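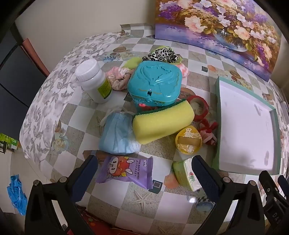 Kamala Namboodiri was still eating her lunch when I got to Branton, and it was getting on for four in the afternoon, so I told her to please go on and finish, and she waved her fork at me and said we could talk while she did. That set the tone for the visit. I had meant to stay an hour and ask my list of questions about the student robotics project, and I drove home to Mendora in the dark with most of the list still unasked and a notebook full of other things.

She teaches the evening course in automation at Branton, and for the past two years the second half of it has been given over to a single project the whole class works on together. This year's class is small, six students, and the project is called Iser, after a river one of last year's students grew up next to. The goal is to teach a robot arm to tidy a table. It should pick things up off a messy tabletop and put them in a tray, and it should manage that with the sort of things people really do leave lying around.

"I say tidy a table and everybody's face falls a little," she told me. "They came for robots! They want it to walk or do a backflip. And I say, well, let's see how you feel about a sponge in a month."

How they feel about a sponge, I can report, is complicated.

"You show it with your own hands"

What I hadn't understood before I came is that the students spend very little of the term with the arm itself. It lives in a cabinet in the other building and gets wheeled out toward the end. Most evenings they work with grippers held in the hand, one on each side if the job calls for two, with jaws like the ones the arm has. You squeeze, the jaws close, and you do the chore yourself while a camera on the gripper records what it sees. Do that enough times and you have something a program can learn from.

"When I was a student we typed in positions," Kamala said. "Move to here, close, move to there. And it worked beautifully until someone bumped the table. Now I can say to a person who has never written a line of code, you show it with your own hands, and that counts as real work on the project. I love that. I have had people in this class who were terrified of the programming half and turned out to be wonderful demonstrators."

One of those, by general agreement, is Orvokki Laitinen, who spent most of her working life altering clothes and took the course after she retired. She came in at five with a bag of groceries she had no time to drop off at home, and she was very willing to talk about technique once I got her started.

"Soft things are my department," she said. "The young ones go straight down on a cloth and grab it in the middle, and then it hangs over both sides and they can't see what they're doing. You take it near an edge. You pinch up a little fold and you wait a second until you feel it's caught. Any seamstress will tell you that, it's the same with a slippery lining."

I asked whether you can feel it, through the grips.

"A little. Less than I would like. You feel the squeeze in your hand, and then your eyes have to do the rest. My first week I crushed everything. Oskari said I handled a box of tissues as if it had insulted me."

Oskari Miettinen, who was untangling a cable on the floor at the time, said that he stood by that.

What goes on the table

They set up on an ordinary table with a printed cloth on it, a busy one with checks and starfish and roses. I took it for whatever had been in the cupboard. Kamala told me it had been argued over for the better part of an evening. Oskari had wanted a plain gray surface, at least for the start, and his case was a reasonable one: everything would stand out and the first results would come faster. Hemi Partington had wanted the loudest cloth they could find.

"My grandmother's table has a cloth like that," Hemi said. "Everybody's grandmother's table does. There are cups and flowers printed on it, and if the program can't tell a printed cup from something it should go and pick up, then I'd like to find out now and not in front of the whole school."

Hemi won, and he admits he has paid for it, because he is the one who looks through the recordings afterward and writes the notes on them. He keeps the notes in a long document that the others call the Karppinen, after the brand name on the old ring binder the first version was kept in, and he read me some of it with a good deal of relish. Most entries are short. "Sponge, good." "Sponge, good but slow." "Tape, second try, do not use the first." A few have run to a paragraph, and one about a face mask goes on for a page and a half.

"The ear loops," he said, when I asked. "You pick up the mask perfectly well and the loop has gone around something else, so now you're carrying the mask and you're also towing a packet of wipes. What do you write for that? Did it work? The mask got to the tray. So did the wipes, in a way."

The pile itself changes from one session to the next, and the students bring in what they like as long as it's clean and won't be missed. Kamala's only standing request is that it shouldn't be too nice. She doesn't want a row of wooden blocks. She wants tape and tissue packets and something in crinkly plastic, and a cloth or two for Orvokki, and she wants them dumped down and left on top of one another. The students have a weakness for arranging things, she says, even the ones who would tell you they can't stand tidying. They'll lay out the pile and then somebody's hand creeps in and straightens the tape.

I watched a few rounds. Teemu Harju had the grippers first, and he is quick, quicker than I expected anyone to be with a black jaw at the end of each hand. Kamala let him go on for a while and then asked him very gently to do it again at half the speed.

"He does it like someone clearing up before his mother gets home," she said to me, not quite out of his hearing. "It's lovely to watch. But if he changes his mind halfway to a thing, and he does, that's in there too. I want them to decide, and then go."

Teemu told me later that slowing down was the hardest part of the term for him, harder than the exam in the fall. He works days in a parcel depot, and he had signed up for the course after an automatic sorter was put in on his floor and he found himself standing next to it on his breaks, trying to work out what it was doing.

"I thought I'd learn how the machine thinks," he said. "Mostly I've learned how I pick up tape. I never knew I did it that way. I tip it up on its edge first, with one side, and then I get the other side around it. I've been doing that my whole life, I suppose."

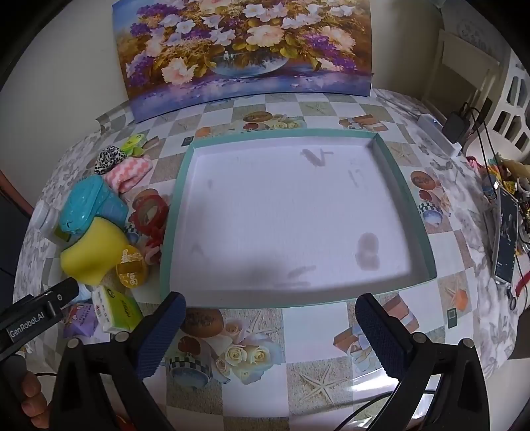

The trouble with the tray

The tray is large and shallow with a green rim, and it has marks on the bottom that the students have got attached to. Everything is supposed to end up inside it. There was a deeper one to begin with, Kamala said, a proper storage bin, and she gave up on it after one session. To get anything down into it you had to bring the gripper in almost straight from above, and then the sides were in the way and the camera saw nothing but bin.

"With this one you can come in low, and you can see where you're going," she said. "The price is that things roll out. Tape especially. You set it down, it stands there on its edge looking at you, and off it goes."

I asked how many rounds they do in an evening, and there was some disagreement. Oskari thought more than 30 on a good one. Hemi, who has the notes, said that a good one had happened once. Five is a perfectly respectable night if you count only the rounds worth keeping, and I noticed that this number didn't seem to trouble anyone in the room very much except Oskari, who sighed.

He is the one who does the training, on a computer at home that he says has replaced his radiator. He's the most impatient of the group and also, Kamala told me, the most careful, and I gather those two sides of him have long conversations. His early attempts were made on whatever had been recorded so far, and he showed me one of the results on his phone. The arm comes down over the table with great confidence, closes on nothing at all next to the sponge, lifts the nothing, carries it to the tray and lets it go.

"It's a beautiful motion," he said. "Look at it. It's Orvokki's, you can see it's hers, it even waits the little second for the fold. It's just in the wrong place."

Orvokki asked to see it again. I think she was rather touched.

Until August

The course finishes before the summer, but the room is theirs until August, and all of them have said they'll keep coming. Kamala is careful about promising anything for the end of it. She would like the arm to clear a small pile on its own, from start to finish, with people from the other classes invited to come and drop things on the table. She'd settle for the sponge and the tape. She would like whatever they record to be passed on to next year's students with Hemi's notes attached, so that they can start a bit further along.

"The first group left me a drive with no labels on it," she said. "Lovely people. I still don't know what's on it."

I did get to try it myself before I left. Teemu helped me get my fingers around the grips and Orvokki stood at my elbow, and I went for a packet of tissues because it looked like the easy one. I got it up on the third attempt and was so pleased that I turned around to show them, and of course my hand opened. Hemi was already typing.

"Tissues," he read out. "Visitor. Keep for the party."

Kamala wanted another go at the cloths before people had to catch their buses, so I moved my coat off the spare chair and let them get back to it.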